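Plakow house to open for tours at 33 dollars a head

Designer Negin Bahrami says her all-white remodel of the old Khosravi place will "change how we live." It opens in October. I have my doubts.
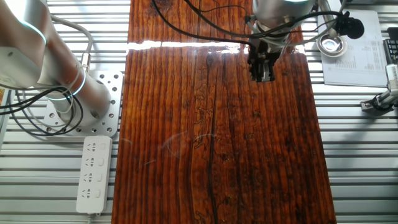 Glossy wood with a long dark crack down the middle.

The living room reportedly seats 13, on benches without backs. 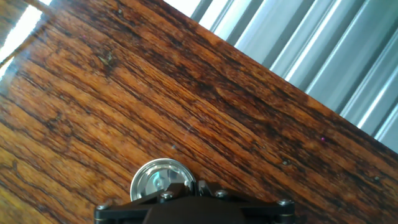 Co-owner Hooman Rashti wouldn't say what the work cost. He did say the curtains are "an experience."

159 shares | 13 comments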